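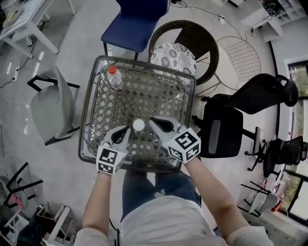 June, Wondville bench notes, batch 16

Started 7:40 a.m. The starter for the rye crock smelled of nail polish again, so I fed it and left the lid cracked. Obaidul says this is what happens when you keep a sourdough culture next to a drawer of solvent, and he may be right, but the drawer has been there longer than either of us and nobody has the key to move it.

Main job today is the glaze, not the bread. Picking up from batch 15, where the Sikder white crawled off every rim like it had somewhere better to be. Three theories on the board:

Glaze too thick. Bisque too dusty. Obaidul's theory, which involves the tap water and has a diagram.

Mixed a fresh 2,000 grams dry of the Sikder recipe. Sieved twice through the 100 mesh. The second pass caught a lump of clay the size of a pea and a piece of what I hope is brush. Let it stand through lunch, stirred, checked with the hydrometer, added water, checked again, added too much water, went and did something else while it settled so I could pour the top off. I do this every time. I have written "add water SLOWLY" in this notebook on at least four earlier pages and can find no evidence that I read it.

Test tiles: 16 total, all from the same Gemport stoneware bag, all bisqued together. 8 wiped with a damp sponge and left overnight, 8 straight off the shelf with whatever the shelf gave them. Half of each lot dipped for a count of two, the other half for a count of five. Marked the backs in iron oxide. My sevens look like ones. If tile 7 and tile 1 disagree after the firing, blame me.

2:15 p.m. Obaidul Thambiah came by with his own jug of distilled water and asked if he could have four tiles. I said he could have two. He took three. They are marked OT and sit on the lower shelf, where it runs cooler, a detail I have decided he can discover for himself. (Told him. He'd already put a cone pack down there.)

Thickness by needle scratch, before firing: the two-count dips look right, a bit like a business card. The five-count dips look like cake. On the dusty tiles there are already hairline cracks in the raw glaze at the corners. I'd call that a clue, but I called something a clue in batch 12 and it was a hair.

The Sisomano kiln is still throwing its error on the second ramp. It clears if you turn it off, wait, and turn it on again with some confidence. Programmed the slow schedule with a longer hold at the top, because batch 14 came out with pinholes and I'd like to have only one problem at a time. Door brick on the left is getting crumbly. Vacuumed before loading and kept the white tiles away from it.

Loaded at 4:50, ramp one running by 5:05. Error came up at 6:30. Off, wait, on. Fine since.

To do:
Order more oxide, we're down to the scrapings.
Find out who borrowed the small scale and returned a different small scale.
Relabel the bucket that says WHITE (OLD) (NEW).
Ask Obaidul for the rest of the diagram, he ran out of whiteboard.

Unload tomorrow once it's under 100. Not before. The last time I peeked early I lost a whole shelf to pinging, and the sound went on all afternoon — like being slowly heckled by crockery.

Rye crock still smells of nail polish.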